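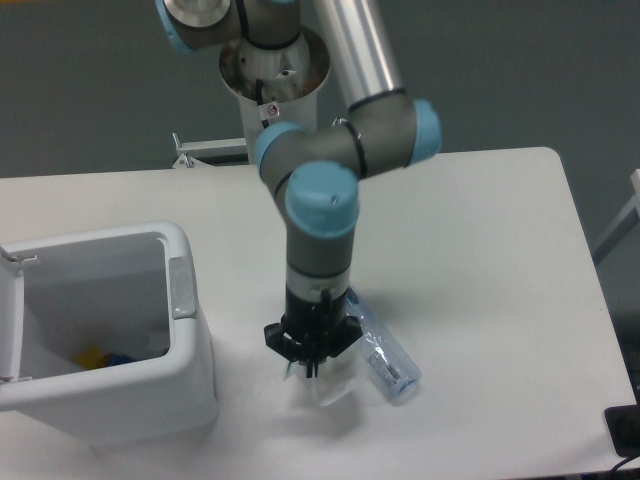
The arm over the table, with the trash bin at the left and a plastic bottle lying on its side.

How to Set Up a Table-Clearing Test for a Robot Arm

Many people ask me if a robot can already clean up after lunch. My answer is: partly, and slowly. With this tutorial you can find out for your own arm. You need one table, one bin and some ordinary trash. I write for people who already have an arm with a gripper and can move it safely. If you use Clelta or another control program, the steps stay the same.

What you need

A robot arm, fixed so that the base does not move
A table with a plain, matte top
A bin with a wide opening, and a lid that stays open by itself
Clear bottles, clear cups, tissues, and a few small things with strong color
A notebook, or a simple spreadsheet

Step 1. Fix the bin

Put the bin on the table, on one side, and open the lid away from the arm. When the lid stands between the arm and the opening, the gripper will hit it sooner or later. Mark the corners of the bin with tape on the table. I lost one whole afternoon in October because my bin had moved by the width of a finger and I did not see it.

Step 2. Set the heights

My safe travel height is 575 mm above the floor of our test room plus the height of the table. Yours will be different. What matters is that the longest object you have can hang from the gripper and still pass over the rim. Check this by hand before you let the program run.

Step 3. Start with the bottle

A bottle on its side is a good first object. It is long, so the gripper has a clear direction to close. But transparent plastic is difficult for most depth cameras, and the arm may believe that the table is empty. Turn off any strong lamp that makes a bright reflection. Grasp near the middle and close slowly. An empty bottle gives way very easily.

Step 4. Go on to tissues

A tissue is harder than it looks. It has no fixed shape, and every time it lies differently.
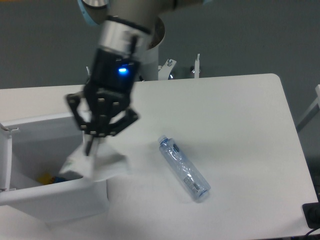 Soft material also hangs lower than the fingers, so it can stay on the rim when the gripper opens. I move the gripper well inside the opening before I release, and then I wait one second before going up. If a corner still hangs outside, I write it down as a half success. Stostix, the scoring sheet I use, has no box for this, so I added my own column.

Step 5. Repeat and count

Do not trust three good tries. In my last series I made 875 tries with mixed objects. It is boring work, but after the first 80 I had already changed my opinion about which object was the hardest. Change the position of the object each time, also a little the angle.

Write for each try: the object, if the grasp was good, if the object went in the bin, and if a person had to help. The last one is the most important for the question of chores. A machine that needs help every few minutes does not save you any work.

Can it do the chore yet?

For one table, one bin and known objects, I would say yes, if you have patience. For a real kitchen I would say no. There the bin is under the sink, the cup is half full and the tissue is stuck to a plate. Debnath, the next setup I am preparing, will use plates and wet cloths. I will put the settings on the Suko page when they work well enough to share.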